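Jarkmont starts its second round of grocery store recording

I've been following the Jarkmont project since July, and on 19th December I finally got an update worth passing along. Kamran Afridi's team has 600 clips of everyday shelf work now, and they want 1617 before any training starts!
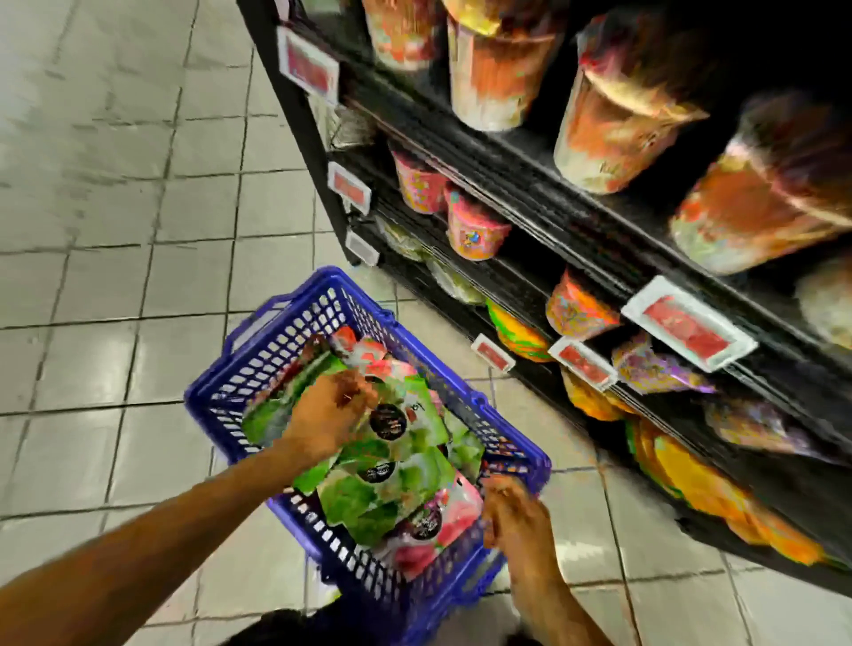 Kamran told me the messy stuff is what they were short on. Picking up one box is easy to find examples of, but a blue basket piled with shiny green packets, one hand holding the rim and the other spread out on top, is the kind of clip he gets excited about (me too, I guess). Crinkly wrappers are hard on the software.

Skye Innes does the labeling, and she gets through 50 clips on a good day.

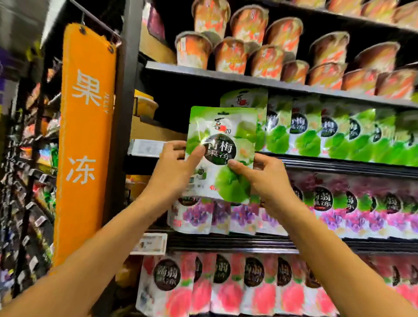
Her big headache is products that look alike. She wants the system to learn a whole family of packaging, so the jelly shelves are great for her: green plum pouches in one row, purple grape ones below, pink peach under that. She says 78 clips had the wrong flavor tagged and she's redoing them this week. The next batch goes to Ilona Győri for checking, and I'll post again once she's had a look.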